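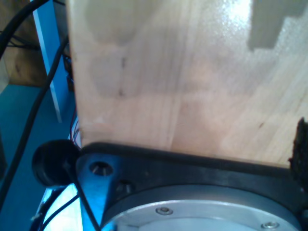
Hi, I'm Bianka Orbán, and I run Skenthorpe, a small shop that tries out grippers, arms, wrist cameras and controllers so you can see how they do before you buy. There are two of us full time, plus whoever we can talk into helping in September, when everybody seems to want their testing done at once!

I got into this after years of choosing grippers from catalogs (and sending a lot of them back). So now we bolt things on and try them. At the moment we have 17 grippers on the shelf, and the Grovar and the Layug are the two I get asked about most. The Grovar is quick to mount and I like its fingers, but the Layug is a lot kinder to thin parts – we ran it through 1533 picks last winter and I only swore at it twice. The controllers are another story, so call me if you have an hour.

We write up everything in plain words, the bad days included, and you get the logs as well. A normal comparison takes roughly 2 weeks. If you're anywhere near Skenport, come by and bring your own parts, the odder the better – we'd love to see them. Coffee's on us, and parking is around the back.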